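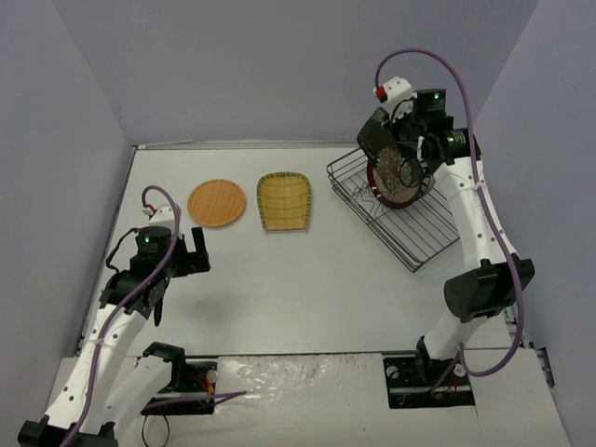

Shanti Shukla had worked the plate end at Erdale for 11 years when they moved her to the room upstairs.

Erdale did the washing-up for half the canteens in Plultstead. Crates came in at the back from the schools and the hospital, went through the machines, and left by the side door before four. In between there were people, and Shanti was the one who racked. On a full day she put 3,000 plates through her hands. She could tell a chipped one by the sound it made going in.

The letter was dated May 4, 2021 and signed by Wouter Willems, who ran the site for Van den Broek. It said the racking line would be changing over in stages and that her experience was valued. Her new title was trainer. The pay was the same for the first year.

"Trainer of who?" said her husband.

"Of arms," she said.

There were two of them, bolted to a white table with low walls, and the software that ran them was called Cutari. A young man named Sem Van Rooij looked after it. He had a kettle up there and a chair with a cushion, and he gave her the chair. Her job was to sit at the controls and put plates in a rack, over and over, so that Cutari would have something to copy. After that she was to watch it try and mark each go as good or bad.

She was poor at it to begin with. Her own hands knew where a plate was heavy. The grippers told her nothing, and she set the first ones down so hard that Sem winced. By the second week she could do it without holding her breath.

"You tip it before you lower it," Sem said. "The last person didn't do that."

"You have to tip it. Otherwise it catches the one next door."

He wrote that down. He wrote down a lot of what she said, and she found she didn't like it much, although she couldn't have told him why. He was a polite boy.

At dinner time she still went down to the canteen and sat with Fereshteh Tabrizi and Thijs Dijkstra from the drying side. They had always kept her a place by the radiator. Now they kept it but talked about other things when she sat down.

"How are your pupils?" Thijs asked one day.

"Slow."

"Good. Keep them slow."

Fereshteh laughed, and then she stopped and looked at her bread. "Did they say how many of us?"

"They don't tell me," Shanti said. It was true. She had seen a sheet on Sem's desk with the racking line on it and a column of names, and she had turned her chair so as not to read the rest.

That afternoon Cutari had the table to itself. It had a plate with a dark red rim, one of Shanti's own from home, brought in when Sem asked for something that wasn't canteen white. The right arm carried it over to the rack and held it up on its edge. The left arm stayed where it was with its fingers open. Shanti leaned forward.

The plate tipped. It was a small movement, a bit early, with a hitch in the wrist at the end. She had hurt that wrist in March, lifting a crate, and had favoured it ever since.

"Is that meant to be there?" said Sem. "That little stop?"

"No," she said. "That's me."

"I can take it out."

She watched the plate go down between the wires. It went in clean, and she reached for the sheet and marked it good. There were 400 more to do before the end of the week.

"Leave it for now," she said. "Put the kettle on, will you?"

He got up and filled it. Downstairs the side door banged and the first van started up — she knew without looking at the clock that they were running late.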